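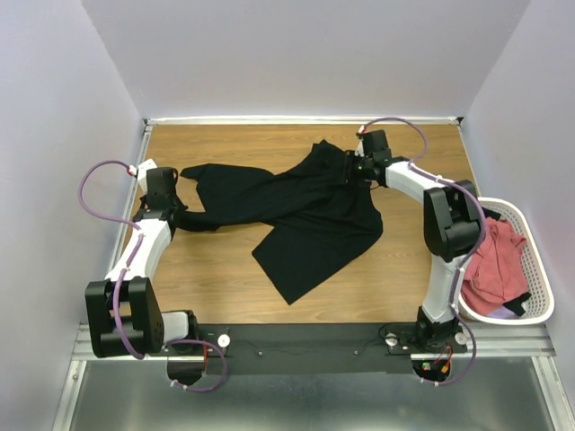

Slide 4: black knit garment on the table

Leave this one up while people settle, and say good morning again for the ones who have just come in with coffee.

I want to talk about knits, my old weakness. A woven cotton shirt will meet you halfway — you lay it down, it stays down. A soft knit wanders. Pick it up by two corners and the middle decides to twist, and then you have a black shape on a pale table and no idea which side is the front. (Pause here. Somebody usually nods.)

Dark fabric is harder still, so mention the seams. At Skovia I folded 79 black tops in one afternoon and found most of the side seams with my thumb, by feel.

Then the method, slowly: find the shoulders, let the cloth hang until the twist drops out, lay the hem down first and the shoulders last. Smooth outward from the middle with flat hands. Please don't tug, knits remember it!

Tell the story of Ľudovít Gajdoš and the Flekwood stockroom if there is time. He had 16 shelves and refolded every one of them before the April sale, and he still says the sweaters looked better in a heap.

Ask who folds in thirds and who folds in half. Let them argue a little, it warms the room up nicely, and then go on to slide 5, sleeves.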